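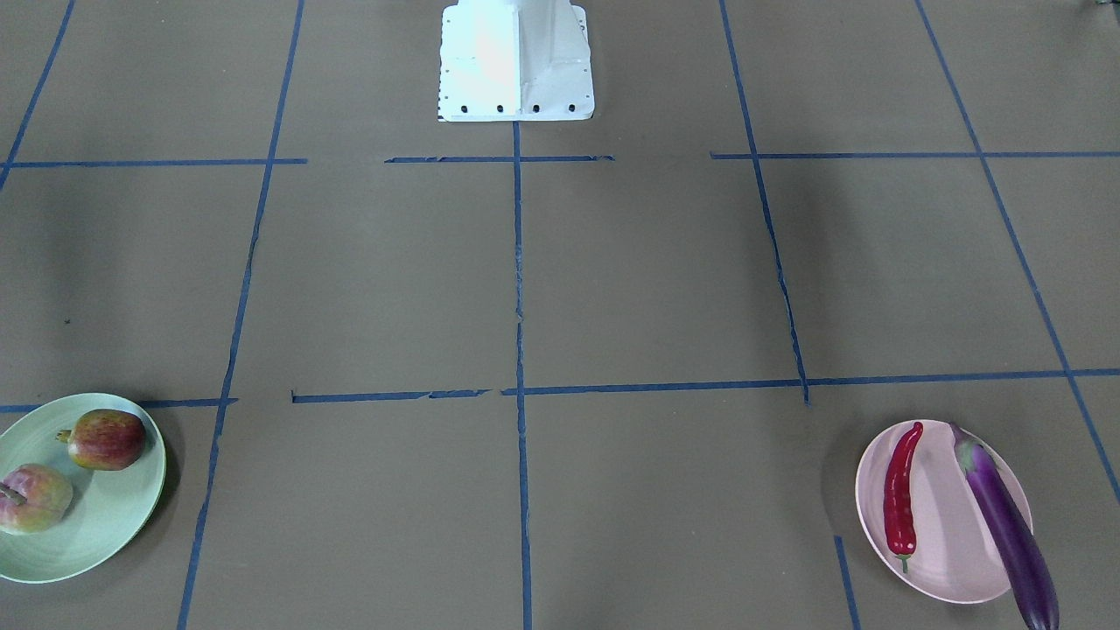 Apr 25, 2023

Hi Victor,

Time for the second update on Tiltent, and I'm happy to say this one is a lot more fun to write than the first! Back in February all I had for you was a shopping list and a headache. Now we have a play food collection, a table layout that mostly makes sense, and a draft of the activity cards that people outside our little team have read and (mostly) understood.

Quick reminder for anyone at Cusero who's joining late: Tiltent is our pretend-kitchen activity set. You get play fruit, play vegetables, a few baked things and some colored plates, and you work through cards that ask you to sort, serve, swap and clear. The first sets go to the Wanyama family center, where Stella Makori runs the afternoon groups.

## The food

I went through far too many catalogs. Most play food is either tiny or so cartoonish that you have to be told what it is, and I wanted pieces an adult would recognize without thinking. We ended up buying most of the set from Drisard, after sending back the first lot because the grapes kept coming off the stems.

The vegetables are my favorites. The chili pepper has a proper curly green stem, and the eggplant is the long, slender kind, which Salim argued for because it's the one his mother cooks with. I was on the side of the fat one. He was right, it's a much better piece – it has a clear direction to it, so a card can say "point the eggplant at the plate" and everybody knows what that means.

The apple took longer. I turned down two that were plain red all over and went with one that has red streaks over a yellowish green. It looks like something you'd pick up at a market, and it's easier to tell from a tomato when you're glancing across a table. The shine is still a bit much for my taste, on the eggplant especially. I've asked whether there's a matte version and haven't heard back.

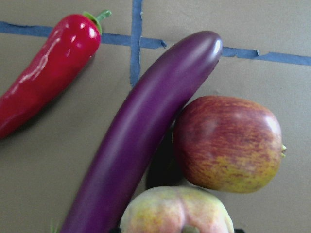 ## The table

We're still marking everything out in blue painter's tape. I know you asked about a printed mat, and I haven't forgotten! My worry is paying for printing before we've settled on the size of the squares. We made them bigger in March so that a whole plate sits comfortably inside one, and I'd like a few more weeks with that before we commit.

The tape has its problems. It tears when you pull it up to move a line, and the long runs go wavy if one person lays them alone. Salim's method is to stick down one end, walk the roll to the other side, pull it tight and only then press. It works well when he does it. I've put fresh tape in the supply order, along with more brown paper.

## The cards
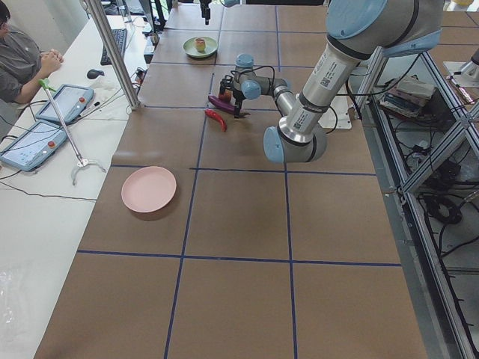
Card writing has eaten most of my month. There are 12 in the current draft, and the hardest part by far has been the wording for where things go. "Next to" and "near" mean different things to different people, so we now talk about squares and plates wherever we can. Take a layout with the little round cake already on the green plate, the pink plate empty, and the eggplant and chili lying loose on the brown paper. The old card said "serve the vegetables nicely," and Stella wrote back asking what nicely was supposed to mean. The new one says "put the chili on the pink plate and leave the cake where it is." Much better, and shorter too.

Stella would also like a clearing-up card at the end of every round, with the food back in its box before the plates get stacked. I've written one and she's going to try it with her group.

Panagiotis Stoyanova read the whole draft for plain English and took out 8 words I was quite attached to. "Produce" is gone. It's all fruit and vegetables now.

## Money

We've spent $1,669 so far, mostly on food pieces and plates, with the return shipping on those grapes in there as well. The receipts are in the shared folder, sorted by month. I'd like to keep the mat money where it is until we agree on the square size, if that's all right with you.

## Next up

- Finish the second draft of the cards and get it to Stella
- Chase Drisard about the matte finish
- Decide between bread rolls and a second cake (I want the rolls!)
- Get a quote for a printed mat, so we at least know the price

Could you let me know whether you need the receipts as one file? And you're welcome to come by and try a round yourself. Salim will set the table.

Warmly,
Mwende Athumani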